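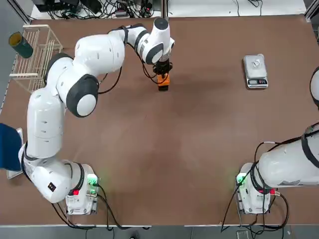
제목: Re: Re: 양팔 키트 체험기간, 연장할까요 말까요
보낸이: Sidra Jadoon
받는이: 벤치자동화 메일링리스트

Yogesh 님, 그리고 조용히 읽고만 계신 여러분께

답이 늦었습니다. 토요일에 쓰려고 했는데 Dreseo 쪽에서 보내온 갱신 견적서를 읽다가 의욕을 잃었습니다. 첫 장은 인사말이고, 둘째 장은 더 긴 인사말이고, 가격은 마지막 장 각주에 있더군요. 각주에 가격을 적는 회사를 믿어도 되는지는 각자 판단에 맡기겠습니다.

Yogesh Bajpai 님이 쓰셨습니다:
> 저희 쪽도 Olel 양팔 키트를 검토 중입니다. 영업 담당자 말로는
> "상자에서 꺼내 그날 오후면 저울 작업이 돌아간다"고 하는데,
> 직접 써 보신 분 의견이 궁금합니다. 특히
> (1) 설치에 실제로 얼마나 걸렸는지
> (2) 집어서 저울에 올리는 작업이 사람 손 없이 되는지
> (3) 월 이용료에 소프트웨어가 다 들어 있는지
> 저희는 팔 하나짜리 Cemico도 후보에 있습니다. 팔이 둘이면
> 두 배로 좋은 건지, 두 배로 귀찮은 건지 알려 주시면 감사하겠습니다.

물어보신 순서대로 갑니다.

(1) 그날 오후라는 말은 사실입니다. 어느 날 오후인지를 안 밝혔을 뿐이죠. 저희는 6일째 오후였습니다. 팔을 책상에 고정하는 건 금방 끝났고, 나머지 시간은 전부 케이블과 보정에 들어갔습니다. 카탈로그 사진에는 케이블이 한 가닥도 안 나오는데, 저희 책상 앞쪽으로는 양쪽에서 검은 케이블이 다발로 흘러내립니다. 의자 밀고 지나갈 때마다 발을 조심하게 됩니다. 정리용 덕트는 별매입니다. 네, 물어봤습니다.

책상도 미리 재 두세요. 설명서의 "일반적인 작업대"는 제가 본 어떤 작업대보다 큽니다. 베이스 두 개가 앞쪽 좌우를 차지하고 나면 물건 놓을 자리는 생각보다 뒤로 밀립니다. 저희는 저울을 오른쪽 뒤에, 흰 철제 랙을 왼쪽 뒤에 두고 가운데를 비우는 배치로 정착했습니다. 처음엔 저울을 가운데에 뒀다가 팔꿈치가 자꾸 그 위를 지나가서 옮겼고요.

(2) 집기는 잘합니다. 칭찬에 인색한 제가 하는 말이니 믿으셔도 됩니다. 각진 블록 종류는 왼팔이 거의 안 놓칩니다. 이번 체험에서 209회를 기록했는데 떨어뜨린 건 17회였고, 그중 상당수는 제가 경로점을 이상하게 찍은 탓입니다. 담당자에게는 그렇게 말하지 않았습니다.

문제는 투명한 물건입니다. 반들반들하고 비치는 작은 용기류는 기본 비전 설정으로는 위치를 헤맵니다. 조명이 바뀌면 더 헤맵니다. 지원팀 답변은 "불투명한 용기 사용을 권장합니다"였습니다. 내용물을 눈으로 확인해야 해서 투명한 걸 쓰는 저희로서는 참 도움이 되는 조언이었습니다. 지금은 그런 물건만 사람이 저울에 올려 두고, 블록 쪽만 로봇에 맡깁니다.

저울 연동도 기대치를 조절하셔야 합니다. "저울 작업"이라는 말에는 저울 위에 놓는 것까지만 들어 있습니다. 숫자를 읽어 기록하는 건 별도 모듈이고, 지원 목록에 있는 저울이라야 합니다. 저희 저울은 목록에 없습니다. 그래서 빨간 숫자를 제가 읽고 제가 적습니다. 자동화의 꽃이라고 할 수 있겠습니다.

(3) 월 이용료에는 기본 편집기와 원격 지원이 들어 있습니다. 양팔 동기 동작은 상위 요금제입니다. 다시 읽으셔도 그 문장 그대로입니다. 기본 요금제에서는 두 팔을 번갈아 움직일 수만 있습니다. 왼팔이 일하는 동안 오른팔은 옆으로 빠져서 기다립니다. 저희 팀 회의와 비슷한 풍경입니다.

그래서 Cemico와 비교하면, 기본 요금제만 쓰실 생각이면 팔 하나짜리가 낫다고 봅니다. 책상도 덜 먹고 케이블도 절반쯤일 테니까요. 한 팔이 용기를 잡고 다른 팔이 뚜껑을 여는 식의 작업이 있다면 Olel 상위 요금제를 보셔야 하는데, 그 경우엔 체험기간에 상위 기능을 열어 달라고 계약 전에 요구하세요. 저희는 2주짜리 체험을 기본 요금제로 받아 놓고 뒤늦게 물어봤다가 "다음 체험 때 가능합니다"라는 답을 들었습니다. 체험은 회사당 한 번입니다.

좋은 점도 적어야 공평하겠죠. 편집기는 의외로 쓸 만합니다. 손으로 팔을 끌어서 점을 찍는 방식이 직관적이라 신입도 반나절이면 간단한 동작을 만듭니다. 소음도 적습니다. 상태 표시등이 베이스에 붙어 있어서 멀리서도 보이는데, 색깔별 의미는 설명서 부록과 화면 도움말이 서로 다르게 적고 있습니다. 저는 화면 쪽을 믿기로 했습니다. 근거는 없습니다.

저희 결론은 일단 한 달 연장입니다. 열렬해서가 아니고, 반송 포장을 다시 하려면 6일 치 케이블을 풀어야 해서 그렇습니다. 10월에 Cherkaoui에서 경쟁 제품 시연을 한다니 그때까지 들고 있다가 나란히 놓고 볼 생각입니다. 시연에 가시는 분 있으면 투명 용기를 하나 들고 가서 집어 보라고 해 주세요. 표정이 궁금합니다.

보정 절차 메모가 필요하시면 따로 메일 주세요. 오타가 많고 중간에 욕이 한 줄 있는데 그 부분은 지우고 보내 드리겠습니다.

Sidra 드림

추신. 지난번에 누가 그리퍼 손가락 패드 교체 주기를 물으셨는데, 저희는 아직 처음 것 그대로입니다. 여분 패드는 견적서 각주의 각주에 있습니다.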